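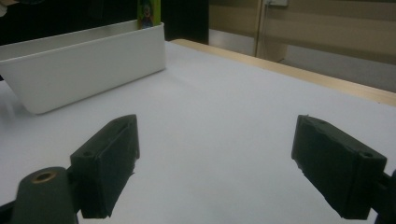

Photo: Yayra Gyamfi / Mudley Stories

The Night Shift at Sarpong

Home | Stories | Serials | Submit | Log in

So the first thing I did when the gripper bit me was say sorry to it. Out loud! Hüsnü has never let that go.

It was January and the heat in the back room at Sarpong was doing its usual nothing, and I had my hand right where the card on the wall says your hand should never be. We were teaching Vidden to put things in a white bin. Pick up, carry over, let go, open wide, again. I'd been at it since lunch and the fingers had opened so nicely every single time that I'd stopped thinking of them as fingers that also close.

And then they closed. On my thumb, with the release command still sitting there on the screen, all green and cheerful.

"Hit the stop," said Hüsnü, from the doorway, with a sandwich.

I hit the stop. The stop cut the power, great, except that with the power off the thing just stayed shut (you'd think somebody would have mentioned this on Friday, when we all signed the safety sheet). He had to put the sandwich down and back the screw off by hand, nine turns, while I counted them in a voice I'm not proud of.

My thumb went purple but it bent. Bernice looked at it under the desk lamp and sent me for an X-ray anyway, and by the time I got back she had the log open and her coat still on.

"It closed 40 milliseconds after you told it to open," she said. "It got the message. It got it backwards."

Furureck had pushed an update overnight. One sign flipped, way down in a file that Charoen found around midnight, and only when the motor came up warm. We'd run it 23 times that day before it got warm enough. I kept thinking about those 23, me leaning in with my sleeve dangling, humming.

They wanted to start again the next morning with a cage and a foot switch, and I said sure, fine, I'm fine. Then I sat down at that white table and the fingers opened, wide and slow, same as ever, and I couldn't get my hand to come out of my pocket.

Bernice slid a long wooden spoon across to me. From the kitchen, still a little damp.

"Use that," she said, and went to make coffee.

We use cookies to remember your reading settings. Accept | Manage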